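Workshop notebook, Rafferty scene shop, Gritcombe
April, entry for the second week of the Trelleo build

Morning, 8:40

Came in to find the stage left return wagon still clamped to the bench. Glue has gone off fine. The joint on the downstage corner is proud by maybe the thickness of a coin, so I took it down with the block plane and left the rest. It gets a skim of texture anyway.

Where we stand on Trelleo:

Flats: all built, eleven of them covered, the tall ones still bare frame.
Main platform: framed, not decked.
Stairs: stringers cut, treads not cut.
Window unit: see below.
Lighthouse door: not started. Kristof wants to talk about the hinge side again before I cut anything.

Budget left for materials is $2,000, and that has to cover the decking, the paint and the second lot of casters. Rianne has the receipts up to last Friday's delivery in the green folder. Please put new ones in the same folder and not in the coat pocket of whoever drove.

Casters

The ones we pulled off the Urkham set are no good for this. They held up on a flat rehearsal floor, but the stage at Urkham has the same rake we'll be dealing with here, and going back through the notes from that show there are three separate entries about the bookcase drifting. I put the loaded wagon on the test ramp with the old casters locked and leaned on it. It crept. Did it again with Mieke standing on the platform, and it crept more, and she got off.

Options as I see them:

1. Wagon brakes, the toggle kind that push a rubber foot down to the floor. We have four in the hardware cage, two of them with perished feet. New feet are cheap.

2. Cane bolts into drilled plates. The house won't let us drill the deck, so this only works if we lay our own sheet on top, and then there is an edge for people to trip on.

3. Take the wagon off wheels after the first act and have it land on its own frame. Arnout likes this. It needs a lift jack arrangement under the platform, and there's only a hand's width of room under there.

Going with 1 for now. Fitted two toggles to the upstage corners before lunch. The travel on the foot needs shimming by one washer, no more, or the wheel lifts clear and the whole thing rocks.

Window unit

Dirk's drawing shows the sash dropping at the end of scene four, on cue, from the booth. He has it as a solenoid catch. I mocked it up with the catch we have and a sandbag for the weight. It released 9 times out of ten, and the tenth it hung up until I knocked the frame. That won't do for a cue that has a scream on it.

Looked at the catch under the bench light. The tongue has a burr on the lower face, and it's also taking the weight of the sash at an angle, so it binds against the keeper. Filed off the burr. Turned a little brass roller for the keeper so that the tongue rolls out instead of dragging. Tried it again with the sandbag and it let go clean every time, and I kept going until I was bored.

Still to do on it: a manual release that the stage manager can reach from the wings. Fishing line through two screw eyes will be enough. Whoever rigs it, tie it off with a bowline and leave the tail long.

The sash itself comes down into a foam pocket. The black foam is too stiff, and it makes a thump like a shoe. Used the gray upholstery foam left over from the church pews. Quieter, but we want some sound, so I put a strip of lath across the top of the pocket for it to hit first. Dirk should hear it before I glue anything.

Afternoon, 1:15

Paint. Mieke did samples for the harbor wall on three offcuts. Numbers are on the backs in pencil.

Sample A: gray base, raw umber glaze, spattered with off-white. Reads well from the back of the room. Up close it looks like a countertop.

Sample B: same base, sponge work in two greens. Too much green under the amber gel. It went to mud.

Sample C: sawdust in the base coat, dry brushed, then one thin glaze. Best of the three under every color we tried. It's also the slowest, and it will eat sawdust. Sift it first. The stuff from under the table saw has plywood splinters in it, and the actors lean on this wall for most of act two.

We agreed on C for the lower half and A above head height. The join gets hidden by the rope line.

I'd like to see a test piece under the real rig before the whole wall gets done. Arnout says he can hang two lamps with the right gel in the shop on a stand, which will do for a start.

Stair treads

Rise came out uneven on my layout, and I went over it three times before I found that I'd measured the platform height without the decking. So the top rise was short by the thickness of the sheet. Fixed on the pattern. The old pattern has a red X on it and should go in the burn pile. I left it on the rack by mistake last time and somebody very nearly cut from it.

Tread nosing gets a round-over on the router, then a strip of matte tape. Glow tape on the top and bottom treads only. The director asked for none at all and got told no by Kristof, so that's settled.

One more thing on the stairs: the costume for the harbor master has a coat that reaches the floor. Wardrobe sent it over for us to look at and it catches on the outside corner of the stringer. I'll round that corner over and sand it, and put a bit of wax on.

Props table

Running list, as of today. Mark your initials when something is finished.

Lantern, flicker unit: works, needs a fresh battery holder. Arnout.
Logbook: bound, pages aged with tea, still smells of tea. Mieke.
Barometer: face printed, glass missing.
Letters, act one: six copies, all sealed. One gets torn every night, so we need one for every show plus spares.
Fish crate: done. Weighs too much with the ice in it. Swap the bottom layer for foam.
Rope, 139 feet of it in total once you add the three coils: whipped at the ends, dyed down two shades from new.

The letters need to tear the same way each night. Mieke scores the fold lightly from the inside with the back of a knife. Don't use the blade. It tears too early, in the actor's pocket, and then he has two halves at the wrong moment. 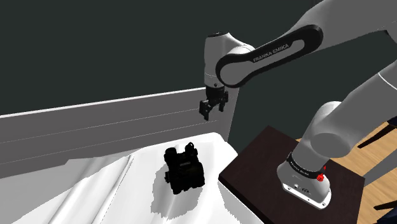
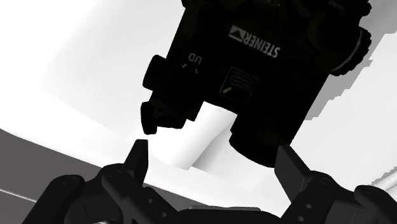

Sound and masking

Speaker for the foghorn has been moved from the shelf to inside the rock piece. It made the rock buzz. Found the buzz in the chicken wire, where two layers of it touch behind the muslin. Pulled them apart and packed the gap with felt scraps. The buzz is down but you can still hear it on the low note if you stand next to it. From the seats it's gone.

Masking on stage right is short. The black we borrowed back from Urkham has been hemmed at some point, and it's now a foot less than the label says. Either we drop the pipe or we add a border. Kristof prefers dropping the pipe. I said to check it against the window unit first, because the sash header sits high and we might end up hiding the thing we just spent a morning on. He's going to measure at the house tomorrow.

Platform decking

Rianne laid out the sheets on paper and got it down by one sheet if we turn the two end pieces crosswise. The joints then land on the joists everywhere but one spot, where I'll add a block. Screws, no glue, as the platform has to come apart to go through the Gritcombe loading door. Number the sheets on the underside with arrows pointing upstage. We lost around an hour on the last get-in to a sheet that was the right size and the wrong way around.

Carpet pad goes on the wagon deck under the canvas to kill the footsteps. Staple it at the edges only.

4:50, before locking up

Swept. Table saw blade is due for a change, and it burned the last two rips of poplar. The new blade is in the drawer under the drill press.

The vacuum hose has a split near the collar again. Taped it. It needs a new hose.

For tomorrow:

Dirk to listen to the sash drop.
Cut treads from the new pattern.
New rubber feet for the other two toggle brakes.
Kristof to measure the pipe height.
Sift sawdust, both bins.
Ask the house about the load-in time. They told Rianne noon and they told me ten.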